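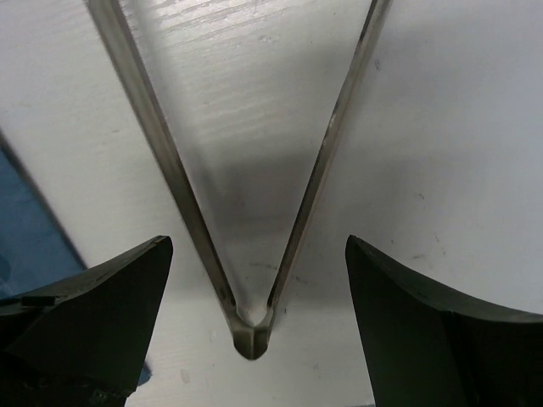
Wrist camera, the bend between the fingers, no contact on either side.

25 September 2026
Student manipulation project, bench notes, Citalthorpe

Okay, the approach pose is finally behaving! I spent most of August blaming the arm, and all along it was my own offset – I had the wrist camera 81 mm out in the config and never went back to check. Fixed it before lunch and re-ran everything on Rita (the older arm, the one with the squeaky base).

Notes for whoever has the bench next:

The clear V piece is a pain for the detector. It's see-through and greyish on a white surface, so most of what the camera gets is the two edges and a soft shadow in the opening. Gudora keeps locking onto the shadow if I let the threshold drop. I've got it at 449 now and that seems okay, but please don't take my word for it, try it with the blinds open too.

The bright spot inside the bend might be a better thing to track than the outline. I want to try that next week. It moves when the light moves though, so maybe I'm just swapping one headache for another.

Also, those little grey specks on the white surface get picked up as features. Wipe it down before a run (I forgot, twice).

Log is at roughly 2,000 steps for the new Hegyi policy, saved in the shared folder under today's run. I haven't looked at the grip force numbers yet.

Still to do: slow the close on the left finger, print the spare pads, and ask whether the club can keep the bench through demo day. Oh, and the e-stop cable needs a longer tie – it snagged again.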